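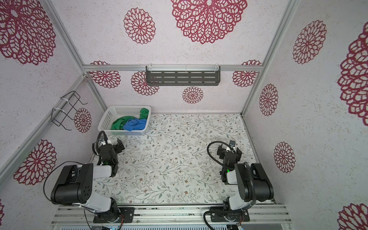 Figure 1. Stilamik two-arm cell, basket at back left.

Fabric handling setup

1. Place the basket within reach of the left arm. Put in no more than 2 cloths.
2. Select program 111 and press Start.

CAUTION: Keep hands out of the cell while an indicator light is green.

3. Check the grip in the wrist camera view.

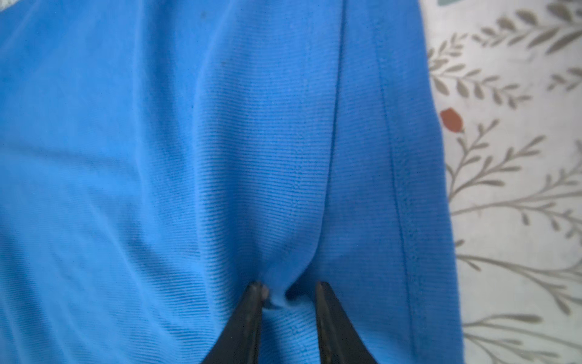

Figure 2. Wrist camera view, fabric held between the fingertips.

NOTE: If code 119 appears, open the gripper and repeat step 3.

4. Confirm the stack before removing it - the basket must be empty.
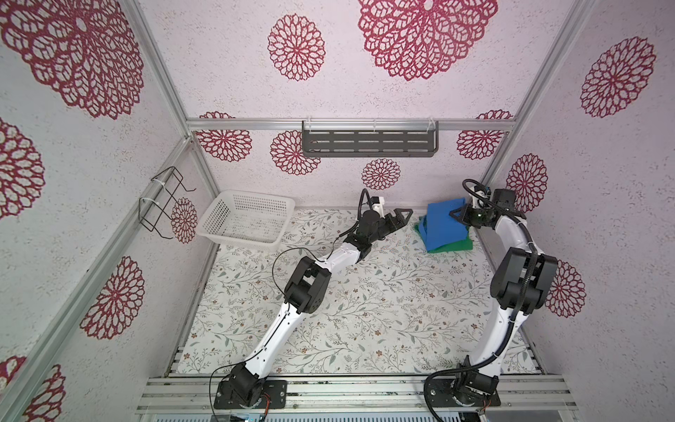 Figure 3. Blue cloth on green, basket empty.

Last updated: July
Contact Stilamik Support | © Stilamik | Back to top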